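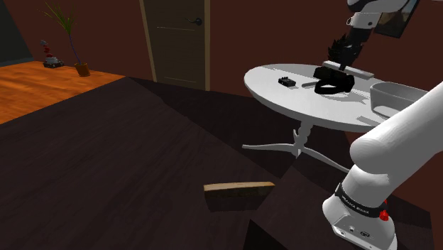
How I moved our parish bulletin online (and kept the paper people happy)

When Father Olivares's old newsletter program finally stopped opening, I was the one who had said "how hard can a website be?" out loud, so guess who got the job! Our bulletin goes to 732 households, and I wanted every one of them to be able to read it on a phone by Saturday night.

Start with the text. I ask everybody to send plain email, no attachments, by Thursday noon. Gisela Durán still sends me the Mass intentions as a scan of her handwriting (it's lovely handwriting), so I type those up first.

Next, make one page per week and give it the date as its title. I tried cute titles in November and then couldn't find a thing. Put Mass times at the very top, then confessions, then everything else. If there's a funeral, it goes above all of it.

Now the link. Copy it, paste it into a fresh email, and send it to yourself. Open it on your phone, on cell data instead of the church wifi. Mine looked perfect on my laptop and had the choir notice running off the side of the screen on my phone, ugh.

Once it opens fine, schedule the email for 8 on Saturday morning. I send ours in batches of 200, which my mail provider puts up with.

For paper, print the same page with the photos turned off. We still do 117 copies, and I leave them in the rack by the side door.

Last thing, take down phone numbers for anyone who hasn't said yes to having theirs online. I missed one the first week and spent a good part of Sunday apologizing to Quentin Leclerc over coffee.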